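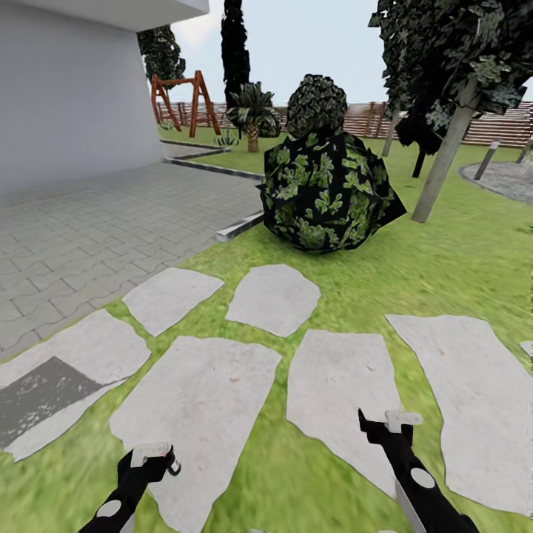
Stepping stones in the lawn: set flush or leave them proud?

mossback_79
Putting a path from the back steps to the shed, irregular flagstone, straight into the grass. My neighbor says to dig them in so the tops sit level with the soil. My brother-in-law says to just drop them on the lawn and let "nature handle it." Nature has handled several of his projects and I've seen the results. Clay soil, zone 6, yard slopes a little toward the house. What did you all do?

gravelbed
Flush, or a hair below the grass. You want the mower to roll over them like they aren't there. Lay the stone down, cut around it with a flat shovel, lift it off, dig out the depth of the stone plus an inch or so, sand, stone, wiggle, swear, take it out, more sand, repeat until you no longer care. That last stage is where most paths get finished.

tinplate_roof
Going to disagree with the "hair below" part. On clay they sink. Mine were flush in March of the first year and by the second spring I had a row of birdbaths. Leave them half an inch up and let them settle into place.

gravelbed
They sank because you skipped the base.

tinplate_roof
They had a base. They had a very nice base. It went down with them.

pennywort
Whatever height you pick, walk it first. Put cardboard down where you think the stones go and use it for a few days carrying actual things, trash, a laundry basket, a mad cat. I spaced mine at what a magazine told me was a comfortable stride and apparently the magazine was written by a heron. My mother takes every stone and also the grass in between.

mossback_79
I measured my stride and got a different number every time. Is that normal?

pennywort
Yes. You were thinking about it.

hollowstem
Got a quote from a local outfit in Ondton before doing ours. $1,380 for 15 stones, "includes edging consultation." I asked what an edging consultation was and the guy looked at the grass for a while and said it depended. Did it ourselves for almost 400, including the sand and a pair of gloves that lasted until lunch.

gravelbed
For 15 stones set properly that isn't a crazy price. Labor is the whole job. I did this for a living for a while and people see a guy moving a rock and think they're paying for the rock.

hollowstem
I'm not saying he'd have done a bad job. I'm saying I'd have been eating a lot of soup.

dutch_elbow
Has anyone used the Halero stuff? The sweep-in powder that's supposed to lock the bedding down. The garden center has a whole pallet of it by the door, which makes me suspicious.

tinplate_roof
Used it on a patio. Fine on a patio, where there are joints. In a lawn you're sprinkling it into grass. Buy plain coarse sand and put the rest toward a better shovel.

dutch_elbow
I already bought two bags.

tinplate_roof
Then it's excellent.

lowfield
Nobody has brought up the slope. OP said the yard drains toward the house. A line of stones pointing downhill can turn into a little creek bed if the soil's bare along the edges. Stagger them, tip each one slightly off to the side, and get the grass growing tight against them before the heavy rain shows up. And I'd go bigger at the two ends. You stop and turn around there, usually with your arms full, and a small stone at the bottom of the steps is how I met my physical therapist.

gravelbed
Agree with all of that. Big one at the steps especially.

mossback_79
OK so flush, except proud, with a base, which will sink. Bigger at the ends. I think I can work with this. What about cutting the grass around the edges? Does that end up being a whole chore?

pennywort
Twice a summer with an old bread knife. I enjoy it. I'm told this says something about me.

dutch_elbow
String trimmer, ninety seconds, done. It'll scuff soft stone though, so go easy if yours is sandstone.

mossback_79
Update. Got the first four in over the weekend. Went with flush, sorry tinplate. The third one rocks if you step on the left side, and I've decided to step on the right side.

gravelbed
Pull it and redo it.

mossback_79
I know.

tinplate_roof
Check back in two springs. Bring birds.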